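11th February

Slept until ten, which I needed. The van got back from Gidham at half past two and I carried both amps up the stairs on my own so as not to wake the neighbors. My left shoulder is letting me know about it.

The show was fine. Small room, low ceiling, a decent crowd for a Saturday in winter. We played 11 songs and dropped the slow one because the support ran over. I came in early on the second verse of "Bovomside" again. I have now done that at three shows in a row, and I think it's the new intro, which is two bars shorter than the one on the record. My hands still want the old one. I need to sit with the recording and play it through until it goes away.

Monitors were bad on my side all night. I could hear the kick drum and my own voice and very little else, so I sang most of the set by watching the bass player's hand. The engineer was polite about it and turned things up, but it was the same wedge that crackled when we played there in August. 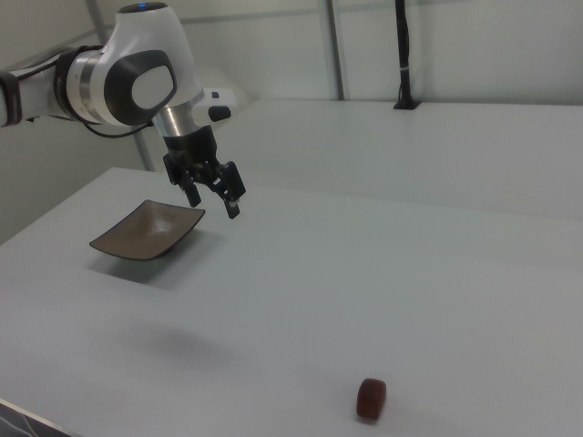
Sold nine records and a handful of shirts. The medium shirts are gone, so I have to order more before the Clulis date. I'd like to change the ink this time. The cream print went gray on mine after two washes.

Spent the early afternoon on mixes. The third version of the title track came in on Friday and I'd been putting off listening to it until I could use the proper speakers. The vocal is drier than before and I like it a lot more. I sound closer. The strings are still too loud in the last chorus, and there is a click right before the bridge that I first took for a bad edit on my end. I checked my files and they're clean, so it has to be in the bounce. Wrote that down and sent it off with the rest of my notes. I kept the list short this time. Last time I sent two pages and I could tell it wasn't welcome.

Also tried the B-side with the harmonium taken out. It's worse. Put it back.

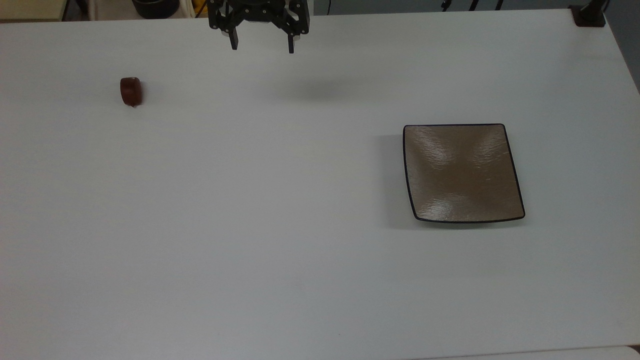 The single is at 3679 plays. It moved a little over the weekend, probably from the people at the show. I told myself I'd stop checking on Sundays and then checked before I had my coffee on. The video is still waiting on a final grade, so there's no point judging anything until that's up.

Căpraru wrote back about the spring. They can give us the small studio for two days, with the piano, but we would have to bring our own microphones and be out by eight in the evening. Two days is enough for the piano songs if I have the arrangements finished before we go in. I have one finished. The other two have words and chords and no ending. I said yes anyway.

Worked on one of those endings from four until it got dark. I tried it a step lower, in B flat, and the top note stopped being a fight. The guitar part falls apart down there because I lose the open strings, so it may have to be piano only. Recorded both on my phone to compare in the morning.

Soup and toast for dinner. Restrung the acoustic, wiped down the case, did a load of laundry. Rehearsal is tomorrow at seven and I still have to print the set list and find the other tuner.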